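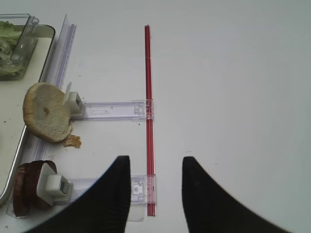 Report no. 14

Progress report to Fulten: Kereama planning and control software, April
Prepared by Soon-im Tak, Junau

Summary

Work this period went mostly into the approach step for the red rod on the food tray fixture. The planner now brings the gripper in with the rod between the two fingers before it is allowed to close. The bun position is in regular use for testing. The sliced food position still gives us trouble in perception, and that part of the plan is behind.

Planning

The old planner treated the rod as a point target and would sometimes pick a path that put one finger across it. We replaced the point with a line segment and added a check on the gap on each side. In the last test set we ran 40 approaches and 36 ended with the rod inside the gap and no contact before closing. The other four stopped early on the clearance check. Two of those look like a bad rod estimate. We have not settled the cause of the other two.

The two arms joined by the rod are now modeled as one body. Before this, the planner could ask for a motion at the upper arm that made no sense for the lower one.

Perception

The clear plastic parts remain the hard part. The arms and brackets show up poorly against the white tabletop, so we stopped trying to segment them and work out their pose from the rod and the white pusher blocks. The rod also casts a faint shadow along one side, and the detector was merging the two and shifting the estimate to the left. A color threshold fixed most of this.

From the wrist camera, the left finger covers part of the lower pusher and the slices late in the approach. The software now holds the last good estimate of the pusher when that happens. This is a stopgap. It will drift if the tray is bumped.

Tooling

Cleko, our log viewer, can now step through camera images and planner state together. We have labeled 200 images with it. Crumbs on the table are marked as their own class, which cut false hits on small objects.

Problems and next steps

The force limit on closing is still set by hand. We asked for it to be in the config file by this report and it is not there yet.

Next period we will finish the config change, rerun the approach set with the tray shifted, and start on the lettuce container. We have no change to the budget request.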